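Kandel table top oil, after one year of use
Review by Nicanor Sarmiento, 21 September 2007

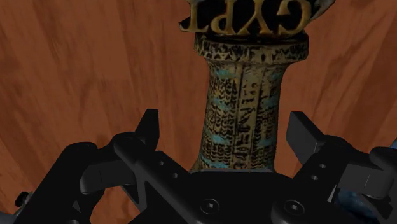

Egyptian-style souvenir over a reddish-brown wooden tabletop (computer rendering).

I bought the Kandel oil last year for our dining table, a Flenska model we have had since we moved to Allthorpe. The old varnish was already gone in the places where the plates go, so I sanded everything down and wanted a finish that I can repair by myself. The man in the shop recommended a hard lacquer from Nieto. I did not want to sand the whole table again after the first scratch, so I took the oil.

The can says one coat is enough. For my table it was not. The first coat went into the wood in ten minutes and left dull spots, mostly near the ends of the boards. After the second coat the color was even and a little darker than I expected. I like it, but if you want to keep a light wood light, please try first on the underside.

The smell is strong for two days and then it is gone. We kept the window open and ate in the kitchen. Also be careful with the rags. Oily rags can catch fire alone when they lie in a pile, and the warning about this is printed very small on the back of the can. I dried mine flat outside.

Now the daily use. Water is no problem if you wipe it the same evening. Red wine left a shadow one time, and I removed it with fine paper and a few drops of oil – this was 30 minutes of work, including looking for the paper. Hot cups leave a pale ring. My wife says she does not see the rings anymore, but I see them.

The can is the weak point. The lid bends when you open it with a screwdriver, and after that it does not close well. When I came back to it after some months there was a thick skin on top and I had to throw away a good part. A smaller bottle with a screw cap would be much better, even for a higher price.

I will buy it again for the table. For the kitchen counter I would not use it, there is too much water there and the Nieto lacquer is probably the better choice.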